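양팔 테이블탑 매니퓰레이터 키트 도입 검토 보고서
캡스톤 디자인 중간 결과, 대상 제품: Fevdale 양팔 키트

1. 검토 배경

본 보고서는 소형 포장 식품의 분류 작업에 Fevdale 양팔 키트를 적용할 수 있는지 검토한 결과를 정리한 것이다. 학과 실습실에서는 그동안 Groltier의 단팔 제품을 사용해 왔다. 단팔 구성은 설치가 간단하지만 작업 영역 양쪽 끝에서 자세 제약이 크고, 한 물체를 처리하는 동안 다른 물체에 접근할 수 없다. 4월에 키트를 대여받아 조립, 보정, 시연 수집, 정책 학습까지의 과정을 한 차례 수행하였다.

검토 항목은 조립 난이도, 원격조작 품질, 그리퍼 적합성, 카메라 구성, 소프트웨어, 기술 지원으로 하였다. 가격 비교는 견적 조건이 확정되지 않아 최종 보고서로 미룬다.

2. 키트 구성 및 설치

키트는 좌우 로봇팔, 장착용 브래킷, 알루미늄 프레임, 손목 카메라, 상부 카메라, 제어용 소프트웨어 Kandine으로 구성된다. 작업 PC는 포함되지 않는다. 목재 상판은 프레임 치수에 맞는 것을 별도로 주문하였다.

프레임 조립 자체는 설명서만으로 가능하였다. 문제가 된 부분은 좌우 베이스의 정렬이다. 설명서에는 브래킷을 레일 끝에서 같은 거리에 고정하라고만 되어 있고 허용 오차가 없다. 첫 조립에서는 좌우 베이스가 서로 틀어진 상태로 고정되어 보정 프로그램이 수렴하지 않았다. 볼트를 모두 풀고 직각자를 대어 다시 고정한 뒤 정상 동작하였다. 체결 토크 값도 설명서에 추가되어야 한다.

케이블 처리도 미흡하다. 손목부 케이블은 길이에 여유가 있어 고리 모양으로 늘어지며, 팔이 낮은 자세를 취하면 상판이나 용기 위로 내려온다. 제공된 클립은 프레임용이고 링크에는 맞지 않는다.

3. 작업 정의

대상 작업은 상판에 흩어 놓은 봉지 라면을 집어 뒤쪽의 투명 용기에 종류별로 넣는 것이다. 용기는 세 개를 나란히 배치한다. 봉지 라면을 선택한 이유는 다음과 같다. 내용물은 단단하지만 포장재는 얇고 미끄럽다. 표면 반사가 있어 시각 인식에 불리하다. 양 끝의 접합부가 있어 집는 위치에 따라 결과가 달라진다. 반복 사용으로 포장이 구겨지면 외형이 변한다는 점도 실제 물류 조건과 유사하다고 판단하였다.

작업 규칙은 다음과 같이 정하였다.

가. 한 번에 한 팔이 한 봉지만 집는다.
나. 두 팔이 동시에 같은 용기 위로 진입하지 않는다.
다. 용기 밖으로 떨어진 봉지는 사람이 손대지 않고 다시 집는다.
라. 용기가 밀려 움직인 경우 해당 시연은 폐기한다.
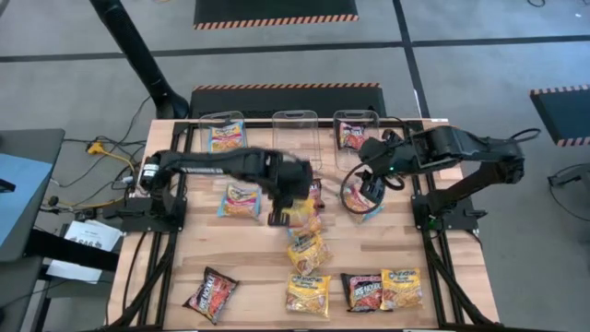
그림 1. 분류 작업 중의 양팔 키트. 오른쪽 그리퍼가 봉지 하나를 잡고 있다.

4. 원격조작 및 데이터 수집

원격조작 장치는 Prado의 리더 암을 사용하였다. Fevdale에서도 전용 리더 암을 판매하지만 대여 품목에 포함되지 않았다. 두 장치 사이의 관절 대응은 Kandine의 설정 파일에서 지정할 수 있으며, 부호와 원점만 맞추면 별도의 코드 수정은 필요하지 않았다.

수집한 시연은 총 1205건이다. 이 중 규칙 라에 해당하는 것과 통신 끊김이 기록된 것을 제외하고 1000건을 남겼으며, 800건을 학습에, 나머지를 검증에 사용하였다. 제외된 시연의 상당수는 초반에 집중되어 있다. 조작자가 용기 벽면 높이에 익숙해지기 전의 기록이다.

조작감은 대체로 양호하다. 다만 그리퍼 개폐에 힘 반영이 없어 조작자는 봉지가 잡혔는지를 화면으로만 판단해야 한다. 봉지를 지나치게 세게 누르는 경향이 모든 조작자에게서 나타났다. 그리퍼 전류 제한값을 낮추면 포장 손상은 줄지만, 용기 벽에 봉지가 닿을 때 놓치는 경우가 늘어난다. 본 과제에서는 기본값보다 낮은 설정을 고정하여 사용하였고, 이 값은 부록의 설정표에 기재한다.
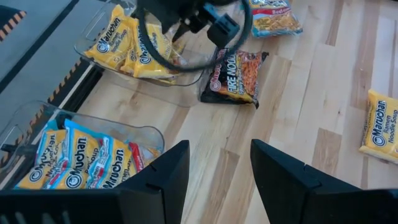
Chepkoech Minja
캡스톤 팀 조원, 그리퍼 및 손목 카메라 담당

5. 그리퍼 및 손목 카메라 평가

그리퍼는 두 손가락 방식이다. 카메라가 손목 가까이에 붙어 있어 손가락 두 개가 항상 화면 하단 좌우에 들어온다. 손가락 사이로 상판이 그대로 보이므로 봉지와의 상대 위치를 맞추기에는 유리하다. 반면 손가락이 화면 아래쪽을 가리기 때문에 용기 가장자리가 손가락 뒤에 놓이면 경계를 확인하기 어렵다.

노란색 Maruchan 봉지는 같은 계열의 배색이 많아 맛별 구분이 까다롭다. 로고만으로는 구분이 되지 않고 "Beef"와 같은 작은 글자를 읽어야 하는데, 손목 카메라에서는 접근 각도에 따라 글자가 비스듬하거나 세로로 들어온다. 어두운 바탕의 "FIRE NOODLE" 봉지는 색만으로 쉽게 구별되었다. 초기 계획에서는 맛별 분류를 목표로 하였으나, 손목 영상에서의 판독이 안정적이지 않아 포장 색 계열에 따른 분류로 범위를 축소하였다.

파지 위치는 봉지 중앙부가 가장 안정적이다. 접합부를 잡으면 봉지가 아래로 처지며 회전하고, 용기에 넣을 때 벽에 걸린다. 이미 채워진 용기에 봉지를 추가하는 동작은 빈 용기에 넣는 동작보다 어렵다. 봉지가 서로 기대어 서면 남은 공간의 모양이 매번 달라지기 때문이다. 이 경우에는 봉지를 세로로 세워 내려놓는 전략이 유효하였으나, 손목 회전 범위의 한계에 가까운 자세가 요구된다.

손가락 표면의 마찰도 검토하였다. 기본 손가락은 포장재에 대해 미끄러짐이 있다. 교체용 패드는 선택 품목이며 이번 검토에서는 사용하지 않았다. 손가락은 나사로 고정되므로 자체 제작품으로 바꾸는 것이 가능하다.

6. 소프트웨어

Kandine은 수집, 재생, 학습용 변환의 세 기능을 제공한다. 수집 화면은 단순하며 카메라별 영상과 관절값이 같은 시간축에 기록된다. 재생 기능은 시연 검수에 유용하였다. 변환 기능은 출력 형식이 고정되어 있어 학습 코드에 맞추기 위한 스크립트를 별도로 작성하였다.

확인된 문제는 다음과 같다.

- 카메라 연결 순서가 바뀌면 좌우 손목 영상이 뒤바뀌어 저장된다. 경고가 표시되지 않는다.
- 저장 공간이 부족할 때 수집이 중단되지 않고 영상만 누락된다.
- 비상 정지 후 복귀 시 두 팔이 동시에 원위치로 이동하여 충돌 가능성이 있다. 한 팔씩 복귀하도록 설정을 변경하였다.

세 번째 항목은 안전과 관련되므로 공급사에 통보하였다. 회신에서는 다음 판에 순차 복귀를 기본값으로 적용하겠다고 하였다. 나머지 두 항목에 대해서는 아직 회신이 없다.

7. 정책 동작 관찰

학습된 정책은 왼쪽 팔과 오른쪽 팔의 작업 영역을 대체로 나누어 사용한다. 별도의 규칙을 주지 않았으나 시연에서 조작자가 가까운 팔을 쓰는 습관이 그대로 반영된 것으로 보인다. 상판 중앙부의 봉지에 대해서는 두 팔이 모두 접근을 시작한 뒤 한쪽이 멈추는 동작이 관찰되었다. 이때 대기 시간이 길어지면 두 팔 모두 정지 상태에 머무는 경우가 있다.

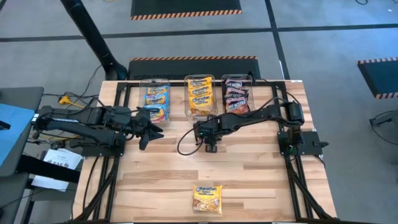 이 정지 현상은 마지막 한 봉지가 남았을 때 두드러진다. 시연 데이터에서 마지막 봉지를 처리하는 구간은 전체 길이에 비해 짧고, 남은 위치도 조작자마다 달라 표본이 고르지 않다. 봉지 하나만 놓고 시작하는 시연을 추가 수집하여 재학습하는 방안을 다음 단계에 포함하였다. 두 팔의 관측을 분리하여 학습하는 방안도 논의하였으나 가운데 용기 앞에서의 간섭을 다룰 수 없어 보류하였다.

상부 카메라 영상만 사용한 정책과 손목 카메라를 함께 사용한 정책의 비교는 진행 중이다. 현재까지는 봉지에 접근하는 단계보다 용기에 놓는 단계에서 차이가 크다. 정량 결과는 동일한 초기 배치로 반복 시험을 마친 후 제시한다.

8. 중간 평가

조립과 원격조작은 학부 실습에서 감당할 수 있는 수준이다. 베이스 정렬 절차와 복귀 설정은 실습 지침서에 별도로 명시해야 한다. 그리퍼는 봉지류에 사용할 수 있으나 마찰 패드를 함께 구매할 것을 권고한다. Groltier 단팔 제품과 비교하면 작업 영역은 넓고 보정 부담은 크다. 단일 물체 조작만 다루는 실습이라면 기존 장비로 충분하다.

9. 남은 작업

- 링크용 케이블 고정구 설계 및 출력
- 마지막 봉지 구간의 시연 추가 수집
- 카메라 구성별 비교 시험
- 교체용 패드 대여 가능 여부 확인
- 견적 수령 후 가격 항목 작성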